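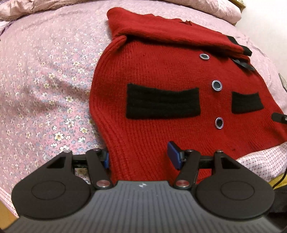

Folding and storing small knits

Cardigans and children's sweaters keep their shape better folded than hung. A bed is the best place to do it, as you can walk to the other side instead of turning the garment.

1. Lay it face up and smooth it from the collar down. A wide folded collar like the one on this red knit should be turned over evenly before anything else is folded.

2. Do up every button. Check the thread behind each one and resew any that wobble.

3. Pull the hem straight. Rib knit likes to bunch at the bottom, and a crease left there over the summer is hard to steam out.

4. Tuck ribbons and bows inside the neckline — black ones especially, if they have never been washed with the knit.

5. Turn it face down, bring the sides in to the middle with the sleeves laid flat along the back, then fold up in half from the hem.

Washing: cool water, wool detergent, no wringing. Roll it in a towel and press for 30 seconds, then dry flat. Ours go into a lidded Tutby box in February, heaviest at the bottom. Leave the top inch of the box empty so the collars don't get crushed.

Tips page kept by Nikola Adamczyk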